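Home | Recipes | Baking Diary | Chats | About

A chat with Clem Lowther about sourdough crumpets

I've been eating Clem Lowther's crumpets for ages now, ever since my sister came back from the market at Ukevley with a paper bag of them and wouldn't share. So when Clem said I could come round one morning in June and ask nosy questions, I was out of the door before I'd finished my tea!

Clem started out with bread, like most of us, and got into crumpets because of the leftovers. "I had a jar of starter in the fridge that was getting bigger and bigger," Clem told me. "I hate throwing food away. I tried pancakes, I tried crackers (they were like roof tiles), and then Heather Mudgway gave me her mum's crumpet recipe and I swapped the yeast out."

The first lot had no holes at all. I was very pleased to hear this, as mine never do either. Clem blames the batter. "Everyone makes it too thick. You want it like double cream. If you drop a bit in the pan and it just sits there, put more water in."

And the bicarb? "Right at the end, once the pan's hot. Stir it in and go. If you stop to answer the phone you've had it."

I asked about rings, because I've got a set that sticks every single time. Clem butters them well and lets them heat up in the pan before any batter goes in — I'd been putting mine in cold for years. Then it's a low flame and a lot of patience. "Don't flip them till the top's gone dull. I still get that wrong when I'm in a rush."

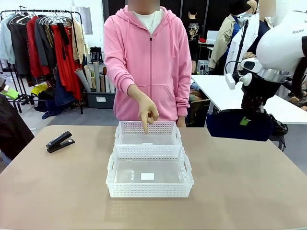 Selling at the market

The stall came later, and it was Anika Doucet's idea. She had a pitch for her jams and half a table going spare. Clem made 30 crumpets for the first morning and came home with 2. "And I ate those in the car park," Clem said.

These days a good month is 800, all cooked at home on two big flat pans. I asked if there was a plan to go bigger and got a very firm no. A café wanted a regular order last year and Clem said yes, did it for a few weeks and then gave it up. "I was getting up at four and I'd stopped liking the smell. I want to still like the smell!"

We had ours toasted twice, with salted butter and some of Anika's damson jam, and I'm afraid I had three. Clem has Marmite on the first one and honey on the second, always in that order. I've tried it since and I'm still not sure about the Marmite, but the honey is lovely when it runs down into the holes. Mine had holes this time, by the way. Five of them, but they were there.

Recent posts
Rye loaf for beginners
Dexter Oyelaran on his gran's ginger cake
What to do with too much rhubarb
Cheese scones, second attempt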